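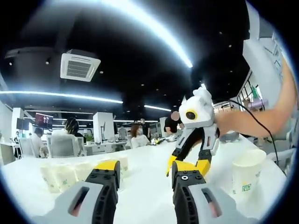 FOR IMMEDIATE RELEASE

Collomdale Shared Workshop Releases Plans for Olley, a Hand-Held Gripper Built by People Who Mostly Came In to Fix Chairs

Full parts list, print files and a frank account of the mistakes are free to download

COLLOMDALE, December 2021 – The Collomdale Shared Workshop today released the complete plans for Olley, a two-finger gripper that a person holds in one hand and squeezes to pick things up. It has a camera on it. It does not have a motor, a battery, an app or a subscription, and the members who built it would like to keep it that way.

Olley is meant for home builders who want to teach a robot arm to do small jobs and who have found that the arm is the expensive part. With Olley, you do the job yourself, gripper in hand, while the camera records what the fingers do. The arm can come later, when you have saved up for it or when your spouse has stopped asking what it is for.

"I wanted a robot that would clear the table," said Dagim Ayele, who started the project in May. "I now have a very good tool for clearing the table myself, slightly slower than before. I consider this progress and I am prepared to argue the point."

The project's standard test is the paper cup. Cups are cheap, they stand up without help, and they complain visibly when squeezed too hard. A builder who can lift a cup, move it and put it down again without leaving a waist in it has fingers that are set up correctly. A builder who cannot is referred to page 9 of the guide, headed "Too Much Spring."

Version one of Olley went together in Ayele's kitchen and could hold a cup for as long as the tape lasted. Version two was moved to the workshop after a disagreement about the kitchen. It had proper hinges, and fingers so stiff that Wondimu Alemneh, a retired bookbinder with a strong grip, was for some weeks the only member able to close them. Alemneh is credited in the plans as "Test Department."

The released design is version three. The fingers have a hard outer shell and a ribbed inner section, with a separate block at each tip. The tips are bright yellow so the camera can find them against a pale table, and also because the workshop had a great deal of yellow filament. Both reasons appear in the guide, in the order in which they occurred to the team.

The lens caused the longest argument. An ordinary lens saw the fingertips and nothing else. A fisheye lens sees the fingertips, the table, the ceiling and anyone within reach who thought they were off duty. The team chose the fisheye. Builders are advised to ask the people they share a room with before recording, and to look up before deciding that the lighting is someone else's problem. Ceiling tubes come out as long bright curves, and a hand lamp on the work does more good than any setting in the software.

"People ask if they can use the camera from their old phone," said Kalkidan Araya, who wrote the recording software and most of the apologies in its comments. "You can. I did. I'd set aside a weekend and tell your family you love them."

The design files include 453 numbered comments left by members during the build. The workshop considered tidying them up before release and then read them again and decided they were the most useful part. Comment 2 says, in full, "wrong screw." There are a good many others along the same lines.

Olley has one cable, and the cable gets its own chapter. It runs from the camera housing to the computer, and every builder will at some point sweep it across the table and take the cups with it. The guide recommends letting it hang off the side of the table nearest your elbow, leaving plenty of slack, and fixing it to the housing with a tie so that a tug lands on the plastic and spares the plug. Members who skipped the tie have donated their plugs to a jar by the door.

To build one, you will need access to a 3D printer, a set of hex keys, a small file and an evening with no other plans. The fingers should be printed flat. Do not sand the ribs; they are there on purpose, and Gebremedhin Wubshet, who drew them, can tell. Tighten the finger screws until the jaws stop wobbling, then back off a quarter turn. If the jaws now wobble again, the hole was printed too large and you may go back to the start with our sympathy.

Two grippers are better than one, if you can stand it. A second unit lets another person work the other end of the table, and the recordings are a good deal more interesting when two people want the same cup. The software handles two units on one computer. It does not handle the conversation.

Members have made 3455 recordings with Olley so far. Araya describes most of them as usable and a few as "Wondimu talking." All were made by hand at the workshop. A selection is included in the download so that new builders can check their own footage against something known to load.

Funding for printing supplies came from Engelbrecht Hardware of Collomdale, which also supplied the correct screws once the correct screws had been identified. Hivetti, the coffee counter two doors down, has been generous in other ways and asks that members stop testing on its premises.

The workshop does not sell Olley, assembled or in kit form, and has no plans to. Several people have asked. The plans may be copied, changed and shared by anyone, including for money, provided the changes are shared as well. Builders who improve the spring are begged to get in touch.

"A fellow wrote to say he'd made ours in half the time with half the parts," said Hafþór Holst, who runs the workshop's build nights. "We asked him for the files straight away. We were very gracious about it for people who had just been insulted."

Work has begun on mounting the same fingers to a bench-top arm, so that the footage and the robot agree on what a hand looks like. The arm is secondhand and currently moves in one direction with confidence. The team expects to have something to show when it moves in the other.

About the Collomdale Shared Workshop

The Collomdale Shared Workshop is a member-run space with benches, hand tools, printers and one good vise. Members work on furniture, bicycles, radios, clocks and, more and more, grippers. Build nights are open to beginners, and no one will be asked to close version two.

Press contact

Hafþór Holst, Collomdale Shared Workshop. Requests to borrow an Olley for review are welcome. Please bring your own cups.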